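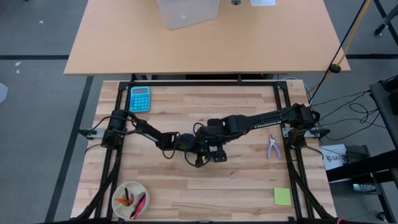
首页 评测 桌椅台面 收纳 小工具 旧文

Trotside 拼接木台面使用记录

2020年9月28日　阅读时间 12 分钟　评论 19　分享 31

三月份换台面,型号是 Trotside 的浅色拼接木台面,厚度 31 毫米,进深 79 厘米,到手价 3,000 元,含一套连接件和一小罐养护油,不含桌架。桌架沿用旧的。用途以桌面作业为主:零件分拣、小件装配、称量、记账,偶尔上夹具。下面按到货、表面、平整度、夹持、养护、配件的顺序写,价格和购买建议放在后面。

到货与包装

台面平放运输,四角有硬纸护角,上下各一层发泡垫。纸箱一侧有压痕,没有伤到板材。说明书一张,正反面印刷,中文部分只有安装步骤,养护说明要看英文。连接件分两袋,一袋长孔垫片,一袋木螺钉。长孔垫片是必要的,实木横纹方向会随湿度伸缩,桌架如果用圆孔锁死,换季时应力会集中在胶缝上。Trotside 在这里做得对,只是说明书没有写明哪些孔位该装长孔垫片,第一次安装的人有可能全部拧死。

我的装法:中间一排孔位用普通垫片定位,前后两排用长孔垫片,螺钉拧到垫片不能用手转动即停。木螺钉预钻孔径按螺钉芯径取,深度在钻头上贴胶带控制。台面底部有厂家预钻的定位点,和我的桌架对不上,全部重新放线。

板材搬动需要两个人。一个人可以在地上翻面,抬上桌架不现实。

拼条与颜色

横向长条拼接,颜色从奶白、浅褐到偏深的木色都有,相邻条之间色差明显。商品页的照片色差比较小,介意的人要有准备。我对颜色没有要求,但色差对分拣有一点实际影响:浅色小件落在奶白色条上,和落在深一些的条上,辨识度不同。透明尼龙垫圈在浅色条上基本靠手摸。解决办法是把小件收进托盘,见后文。

胶缝逐条检查过。用指甲横向划过去,大部分没有手感,靠近后边缘有一条能感觉到轻微高差,用 240 目砂纸顺纹处理后消失。没有发现开胶,也没有填缝剂冒出来的痕迹。端面封过油,封得比正面薄,吸水明显更快,这一点下面还会说。

木节不多。有一处死节在底面,已用填料补平,不影响使用。

平整度

用钢直尺加塞尺测。方法:直尺立在台面上,沿长边方向前、中、后各测一次,再沿对角线各测一次,读最大间隙。

到货当天,长边方向最大间隙 0.3 毫米,对角线 0.4 毫米。

安装后一周,长边方向 0.3 毫米,对角线 0.5 毫米。

梅雨期过后,长边方向 0.4 毫米,横向也就是进深方向出现 0.8 毫米的微凹。

最近一次,横向回落到 0.6 毫米。

这个数值放电子秤、放托盘都没有问题。做划线基准面不够,需要基准面的人应另备平板或玻璃。横向微凹的原因我倾向于归到上下两面含水率不一致:正面补过油,底面只有出厂那一层。后来底面也补了一遍,回落和补油在时间上吻合,不过同期空气湿度也在下降,两者分不开,不下结论。

硬度与压痕

台面偏软。测试和日常使用中形成的痕迹记录如下。

把一只小号平口钳从一掌高处落下,棱角着地,留下可见凹点,湿布加熨斗处理后变浅,没有完全消失。

圆珠笔垫单张纸写字,用力时有压痕,斜光下可以看清笔画。写字要垫板。

计算器、秤、塑料盒这类平底物品长期放置,没有压痕。计算器脚垫下面颜色略有差别,擦拭后仍在,应当是遮光造成的,过一段时间会趋于一致。

钢制件直接拖动会拉出细痕。顺纹方向的细痕打磨一次即可,横纹方向的要多走几遍。

总体上,软有软的好处,零件掉下来不容易弹走,噪声也低。怕留痕的人可以选同系列的硬质款,价格会高一截,我没有用过。

夹持

31 毫米的厚度在常见夹具的开口范围内。试过的有 F 夹、C 形夹和带垫板的台边夹。夹持点选在左右两侧短边,受力方向与拼条方向的关系需要注意:夹口压在单根条上时,局部压力大,松开后可以看到浅印;加一块金属垫板把压力摊开到几根条上,印子就不明显了。垫板边缘最好倒角,直角的垫板自己会咬出一条线。

台边没有做大圆角,倒角只有 2 毫米左右,夹具下口能完整贴合,这一点比我之前那张 Hutham 的要好。Hutham 的前沿是一整条大圆弧,手肘舒服,夹具却总是只咬住半个面。

前沿手感方面,Trotside 的小倒角长时间压前臂会有感觉,用 180 目把上棱再多打几下可以改善。打完要补油。

夹具长期不松的位置,建议隔一段时间检查一次。木材被压缩之后夹紧力会下降,我遇到过隔夜手感变松的情况,复紧后稳定。

刚度

刚度主要取决于桌架,台面本身的贡献有限。跨中单手下压,能看到极小的变形,松手恢复。横向推台边,晃动来自桌架连接处,台面与桌架之间没有相对滑动。螺钉在使用三周后复紧过一次,其中有两颗能再走小半圈,之后没有再松。

共振没有专门测。桌上放一杯水,台边敲击,水面波纹很快平息,作为粗略参考。

油面与清洁

出厂油面偏薄,滴水试验结果:正面水滴五分钟后擦干,无痕;半小时后擦干,有浅色水印,隔夜消退;端面水滴五分钟后已经渗入,擦干后起毛。所以端面应当在使用之前先补油,这一步说明书没有提。

补油步骤如下,用的是随附的养护油,罐身只写了 Trotside,没有成分表。

一、干布除尘,吸尘器带毛刷走一遍胶缝。

二、240 目顺纹轻打,再除尘。

三、油倒在布上,不要直接倒在台面,薄涂,等二十分钟。

四、用干布把浮油收净。收不净的位置会发黏,灰尘粘上去以后要重新打。

五、端面重复两到三次,直到不再快速吸入。

六、晾一夜再放东西。用过的油布摊平晾干后再丢,不要揉成团。

随附的一罐够正反面各一遍加端面,余量很少。后续我换成了通用的台面硬蜡油,颜色略偏黄,手感差异不大。

日常清洁用微湿布。酒精会让油面发白,擦过一次之后我就停用了,那一块后来补油恢复。双面胶和美纹纸都贴过,美纹纸当天揭没有问题,隔了几天再揭,会带起少量油膜;双面胶残留用橡皮擦清除,不要用溶剂。

马克笔没有救。细头油性笔划到台面上,要打磨到木纹深处才能去净,面积大了会形成凹坑。我留着两处没有处理。

配件之一:圆形分格托盘

台面上常驻一只米白色的圆形分格托盘,放在左手边靠前的位置。买来的时候是当干果盘卖的,用来装小件比多数零件盒顺手。优点是开口敞,手指能直接伸到格底,分隔的高度又足以挡住垫圈串格。米白色底对深色螺钉辨识好,对尼龙件一般,和台面浅色条的问题一样。

缺点有两条。圆形外轮廓在桌面上占地不经济,靠边放总会留下一个夹角,里面积灰。没有盖,搬动时要端平,收工后需要另找东西盖住。Lapointe 有一款带盖的方形分格盒,我在用它存放不常用的规格,格子更深,取小件反而要倒出来找,所以两者分工:当天要用的进圆盘,其余进方盒。

托盘底部加了三点薄硅胶垫,推动时不再刮油面。垫子选透明无色的,之前用过黑色橡胶脚,在浅色木条上留下过灰印,用橡皮擦了很久。这条经验同样适用于秤和小音箱。

配件之二:计算器

计算器是亮蓝色的,圆角小按键,深灰色显示区在上方,放在台面左后方。选亮色的理由是好找,深色的那只容易和工具混在一起。按键之间有间隔,误触比平板式的少。圆角键面积偏小,指尖粗的人按起来需要适应。

它在桌上只做三件事:单价折算、称重计数换算、记账。称重计数的算法很简单,先数十颗称总重,得单颗平均重量,再用整批净重去除。误差来自秤的分度值,颗粒越轻,首次取样就要越多。M2 的小螺钉我取样取到五十颗,结果才稳定。十颗取样时,整包核对差过四颗。

缺点是显示区有反光,坐姿低的时候要把它往前拉才能看清。加一个小楔形垫抬起后端,能改善一部分。

放在左后方对右手使用者不算顺,右手写字、左手按键的习惯适合这个位置。如果习惯右手按键,应该移到右后。

光照

浅色台面的另一个影响是反光。油面是哑光,漫反射为主,没有明显的眩光点,但整个桌面亮度比深色台面高,拍零件照片时自动曝光会压暗,需要手动加一档左右。白平衡受木色影响偏暖,拍产品色的时候最好垫灰卡纸。

台灯从左后方打过来,顺着拼条方向时,细痕不明显;换到正前方打,横向细痕会全部显出来。检查台面状态时可以故意用后一种光。

与旧台面对比

之前的 Hutham 是贴皮板,厚度更小,表面硬、耐溶剂,酒精随便擦。边缘磕坏后露出芯材,吸潮鼓起,无法修复,这也是更换的直接理由。Trotside 的表面娇气,但损伤可以打磨掉,理论寿命取决于愿意打磨多少次。

换句话说,工作中有大量溶剂、胶水、助焊剂的人,贴皮板或者加一张耐溶剂垫更合适。以干活计为主的人,拼接木台面比较省心,前提是能接受每季度补一次油。

另外考虑过 Brorkilgate 的一款竹拼板,硬度标称更高,价格接近。在店里看过样板,胶缝比例大,端面有细小毛刺,砂纸打过以后仍然扎手。样板不代表批量品质,仅供参考。

Junpei Tsuji 在上一篇台面文章下面留言,问为什么不直接买现成的木工桌。答复是进深。多数成品木工桌进深小于 79 厘米,前面放工作区、后面放秤和计算器,中间就没有余地了。而且成品桌通常带工具槽,小件滚进去不好找。对刨削作业来说工具槽有用,对分拣没有用。

关于安装高度

桌架可调,坐姿使用时台面上沿比手肘低一点,站姿时再升一档。31 毫米的厚度会占去一部分腿部空间,桌架横梁如果在前侧,需要把横梁后移,否则坐下时膝盖会碰到。订购前应把台面厚度和横梁高度加在一起算,只看桌架标称高度会出错。我第一次就少算了台面厚度,椅子扶手推不进去,后来把扶手拆了。

存在的问题汇总

端面出厂封油不足。

说明书没有标注长孔垫片位置,中文部分没有养护内容。

养护油没有成分表,单独补购的渠道也没有找到。

前沿倒角偏小,压前臂。

商品页色差与实物不符。

横向随湿度变形,需要上下两面同时养护。

评分

材料与拼接:4 分。一条胶缝有高差,其余合格。

平整度:3.5 分。日常够用,不能作基准。

夹持适应性:4.5 分。厚度和边缘形状都合适。

表面耐受:3 分。怕酒精,怕油性笔,怕长时间积水。

可维护性:4.5 分。

附件与文档:2 分。

以上按 5 分制。3,000 元的价格在同厚度实木拼接台面里属于中段,不含桌架,预算要另外留。养护油和砂纸每年还有少量支出。

补充两点读者常问的。能不能切短:可以,圆锯加导轨,从底面下锯,正面贴美纹纸防崩边,切完端面立刻补油,切口附近的预钻定位点作废。能不能当厨房台面:没有试过,靠水槽的位置不建议,端面吸水太快。

下次更新会写底面补油后的冬季变形数据,测法不变,仍用同一把直尺和塞尺。

上一篇:Hutham 贴皮台面边缘修补　下一篇:Lapointe 分格盒尺寸实测

评论 19　分享 31　收藏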